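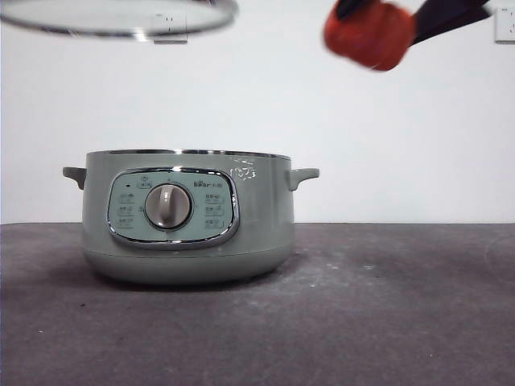

4. Setting up the electric pot

Okay, you've unpacked everything and found a shelf for the bowls, so now comes the part I like best. I've had my little green-gray Bear pot going nearly every evening since September, and these are the steps I'd give you if we were standing in the kitchen together (Till Vogler got the spoken version, poor man, and asked me to write it down).

4.1 Before the first use

1. Take the glass lid off and look inside. Pull out any leaflets, bags or bits of cardboard. Check under the pot too, I once found a sticker there two weeks in.

2. Wash the lid in warm water with a drop of dish soap and dry it with a soft towel.

3. Wipe the inside of the pot with a damp sponge, then again with clean water. Keep the outside to a damp cloth only, and go easy over the front panel with the knob on it. Crumbs and sauce love to settle along that shiny border, so I run a cotton swab around it now and then.

CAUTION: Never put the pot under the faucet or down in the sink. It's an electrical appliance! Unplug it first, every time, even for a quick wipe.

4. Find it a spot on a flat, dry counter. Leave plenty of room above for steam, so please don't tuck it under the wall cabinets. Mine used to live under the spice shelf and the paprika turned into a brick.

5. Turn it so the knob faces you and neither of the side handles is sticking out over the edge of the counter.

4.2 The water run

I always do this with a new pot. It gets rid of that factory smell, and you get to know the knob before there's any dinner at stake.

1. Make sure the knob is at off, then plug in.

2. Pour in enough cold water to cover the bottom well, but stay far below the metal rim.

3. Put the lid on and turn the knob to the setting you want. The labels sit in two columns, one on each side of the knob, and the print is tiny. If you can't read it, get your glasses or check the leaflet that came with yours. Friederike Janssen stuck colored dots next to the ones she uses and I've been meaning to copy her ever since.

4. Let the water come to a boil and give it a few minutes. Stay in the room.

5. Turn the knob back to off, unplug, and let everything cool before you pour the water out.

NOTE: Water boils at 100 degrees Celsius and the steam is every bit as mean as the water. Tip the lid away from you when you lift it, far side up first, and hold it over the pot for a second so the drips fall back in.

4.3 Your first soup

Now the fun bit! My starter soup is 378 grams of chopped vegetables (that's what my Pemness tub holds, don't fuss over it), a spoonful of oil, salt, and stock to cover. It feeds 2 hungry people.

1. Warm the oil gently and add the onions, if you're using any. Stir with wood or silicone, no metal spoons please.

2. Add the rest of the vegetables and the stock. Leave a good gap at the top or it'll bubble over and run down the panel.

3. Lid on. Bring it up to a simmer and taste when the carrots look soft.

4. Switch off, unplug, and let it stand a little before ladling.

CAUTION: Don't carry the pot while it's full and hot. The handles are small and so is your margin for error. I ladle straight into the bowls and leave the pot where it is.

4.4 Putting it away

Dry the inside completely. I store the lid upside down on the pot with a folded dish towel in between, and the whole thing goes on the bottom shelf of the Bruvby cart, where I can lift it without stretching.

If something's burned on, see section 5, and put down the scouring pad!

Last changed 6 Nov 2022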